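Dish towels wear out faster from bad washing than from use. Most of the ones thrown away in February, when people clear out their drawers, could have lasted a few more years with a different routine.

## Washing

Wash kitchen towels on their own. Bath towels shed lint that sticks to flat-weave cotton, and clothes with zippers pull threads. A half load is fine. Use warm water for everyday washing and hot for anything that has touched raw meat or egg.

Skip fabric softener completely. It leaves a coating on the fibers, and a coated towel pushes water around the plate. If you have been using softener for a while, run the towels through two hot washes with a cup of white vinegar and no detergent. Dry them on a line if you can. New towels need the same treatment before first use — most are sold with a finish on them that keeps them stiff on the shelf.

Use less detergent than the cap suggests. A towel that feels slick when wet still has soap in it and should be rinsed again.

## Stains

Treat them the same day.

- **Tomato and curry:** rinse from the back in cold water, rub in dish soap, leave for an hour, then hang in the sun.
- **Coffee and tea:** soak in a quart of warm water with a spoonful of baking soda.
- **Grease:** dish soap on the dry cloth, before any water.
- **Scorch marks:** light ones may wash out. Brown ones won't.

Don't put a stained towel in the dryer. The heat sets the stain and you will be looking at it for as long as you own the towel.

## At the counter

Keep one towel for hands, one for dishes, and a third folded flat beside the stove for spoons and lids. The folded one saves a lot of wiping. Fold it in quarters and turn it to a fresh side when it gets wet.
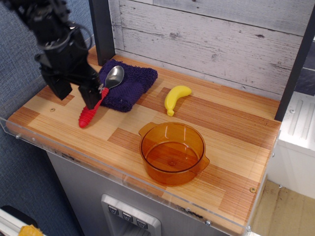

Change the hand towel every day and the dish towel every day or two. Hang them spread out between uses, over a bar if you have one. A hook bunches the cloth and the middle stays damp, which is where the sour smell starts. If a towel already smells, boil it for 21 minutes in a big pot of water with a tablespoon of washing soda, then wash as usual. This is for plain white cotton only. Colors will run.

A damp towel should never be used to pick up a hot pan. The water carries the heat straight through to your hand.

## Wood counters

Don't leave a wet towel lying on wood overnight. It will raise the grain and may leave a gray mark. Light marks come out with fine sandpaper, rubbed along the grain, followed by a thin coat of mineral oil. Wipe off whatever has not soaked in after 5 hours.

## Which ones to buy

Linen dries glass best and costs the most. Plain cotton flour-sack towels are the most useful all around. Waffle weave soaks up more but snags on forks. Microfiber is good for windows and poor near a burner.

My neighbor Solveig Rønning hems her own from old sheets and they hold up as well as anything from the store. Cut them a little large, as the cotton will shrink if the sheets weren't washed often.

Once a towel has holes, move it to the rag bin under the sink. Cut off the hem first so it lies flat under your hand.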